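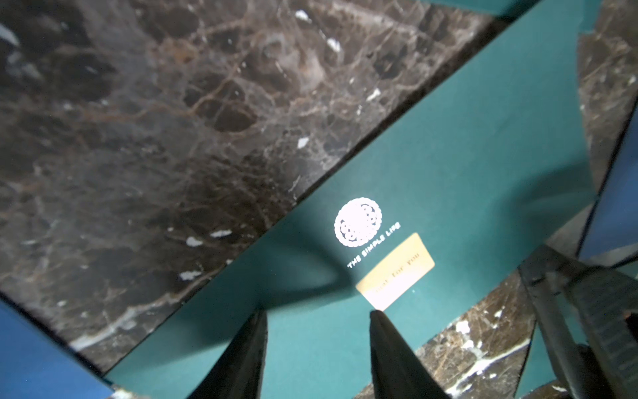 Green sleeve, "THE SIMPLE LIFE", on the brown marble. Gold sticker in place.

11 April 2025 - packaging bench

Sample 4 of the long flat packs. Matte teal-green face, white round emblem, gold sticker set at the same slant as everything else. The emblem has a scalloped rim with some nice curly openwork in it, the middle of which vanishes under the bench light and leaves a white coin. Same trouble with the sticker, lower left. Krystyna Wasilewska picked the gold at Drasitwood and says it looks lovely by a window. We do not have a window.

Slogan holds up fine at arm's length. "For you" on the sticker is readable, the word before it less so. I know it says "just" and I still had to tilt my head. Ask Predik for the darker ink, same size, and see what they want for it. Last quote was 792 for the run and came with a lecture on foil.

Peel test on 2 spares from the same batch: one came off clean, the other took a bit of teal with it. Left both on the shelf under the Kartha boxes, do not tidy them.

Marble shows every fingerprint, so wipe it before the next lot. It does make the green look expensive - more expensive than it is, if Jendska's invoice is anything to go by.

To do:
- lamp further back, diffuser on
- try the sticker 5 mm lower, away from the lettering
- second opinion on the slogan from someone whose life is simple
- find the good ruler (again)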